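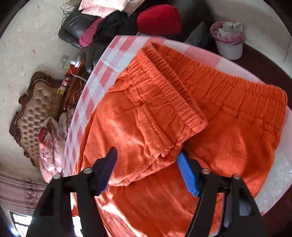

Rinsing and drying swimwear after pool sessions

Chlorine keeps working on fabric after the swimmer has left the water. Elastane fibres lose stretch first, then dye fades, then seams loosen. The steps below apply to trunks, one-piece suits, rash vests and swim caps used in public or backyard pools.

1. Rinse in cold tap water within 5 minutes of leaving the pool. Shower with the suit on if the change room is busy.
2. At home, soak in a clean bucket of cold water for half an hour. Do not reuse the bucket used for pool chemicals.
3. Wash by hand with a small amount of mild liquid detergent. Powder can lodge in the lining and leave a grey cast on dark colours.
4. Press the water out against the side of the basin. Wringing twists the elastic in waistbands and leg openings.
5. Roll in a dry towel, unroll, and dry flat in shade with air moving on both sides.

Tumble dryers and heated rails are not suitable for anything containing elastane. Direct summer sun is nearly as hard on it. If the only line is in full sun, turn the garment inside out and bring it in as soon as it is dry.

Drawstrings

Tie the two ends in a loose bow before washing. A cord that has pulled through can be rethreaded with a large safety pin: close the pin through one end of the cord, feed it into the channel and work it along by gathering the fabric over it. A polyester cord end can be sealed with a brief touch of flame, held well away from the garment. Cotton cord will not melt and should be whipped with thread.

Odour

A chlorine smell that survives washing usually comes from residue in the lining. Dissolve a teaspoon of sodium ascorbate (a neutral form of vitamin C) in four litres of cold water, soak for ten minutes, and rinse twice. Test on an inside seam first. Vinegar is often suggested and will reduce the smell, but it must never be combined with bleach or pool chlorine, as the mixture releases toxic gas.

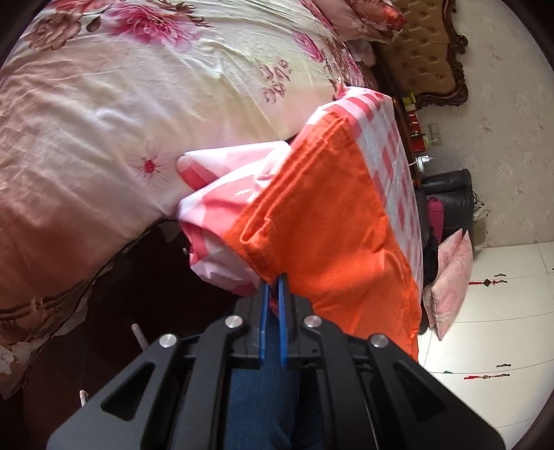 Can swimwear go in the washing machine?

Hand washing is the safer method, but a cold delicate cycle in a mesh bag with a low spin is acceptable for most trunks and rash vests. Leave out fabric softener, which coats the fibres and slows drying. Check the care label for lined or padded suits.

Storage

Put items away fully dry. A suit left in a closed plastic bag over a warm weekend can develop mildew spots that do not wash out. Fold loosely, keep hooks and zips fastened, and store swim caps with a light dusting of cornstarch inside.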